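Zotby Textile Sorting Room: Gallery
Updated 11th January 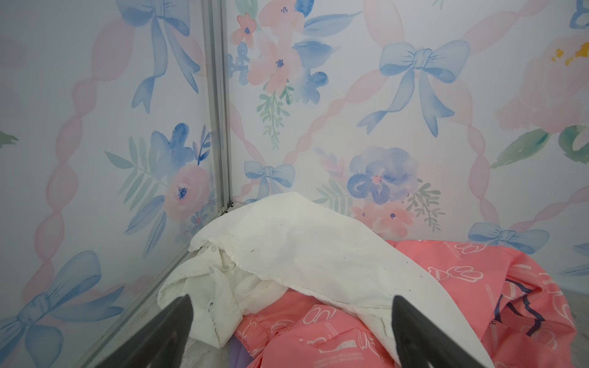 Mixed household clothing reaches the Zotby room unsorted and unfolded. Each lot is logged at intake and worked from the top of the heap down, one garment at a time. Light solids are pulled first and set aside for a stain check under the bench lamp, then prints, then darks. A typical top layer is a crumpled white garment with a buttoned placket, lying over coral-pink fabric printed with white outlined shapes and small lettering. The white piece has faint grey smudges and specks, which puts it in grade 2 until it has been laundered and checked again. Gathered elastic, like the band on the pink piece, gets a stretch test before grading. Slack elastic goes to recycling regardless of the condition of the cloth.

The rest of the page covers how the room is set up. Notes only; the full procedure is in the Zotby handbook.

Intake
Lots come in from the Ukwood and Zomau collection points. Maximum lot weight is set by the cart, not the scale. The December intake was 932 garments, most of it children's wear and shirts. Lot numbers restart each year.

Grading
Grade 1: no visible marks, all fasteners present, seams closed. Grade 2: marks that may wash out, or one missing button. Grade 3: fiber recovery only. Buttons are cut from grade 3 shirts before baling and kept by diameter. Mixed button sets are not reissued.

Labels
Care labels are read before washing. Where the label is missing or worn smooth, the garment goes through the cold cycle with the synthetics. Printed neck markings count as labels if the fiber content is legible — size alone does not qualify.

Washing
Whites run separately. Coral, red, and pink items are washed together for the first cycle, then released to general colors. Prints are turned inside out. No softener on anything with elastic.

Folding and storage
Shirts are buttoned at the top and third button, folded to the board width, and stacked collar to hem. Bins hold up to 700 folded pieces, depending on weight. Total shelf capacity is 2,000. The shelving is the old Oláh system with the deeper lower deck, which takes the winter stock. Replacement clips for it are no longer made, so please do not overload the end bays.

Outgoing
Grade 1 leaves in sealed bags marked with lot number and size range. Grade 2 is held until the second check is signed. Bags without a lot number are sent back to the folding bench.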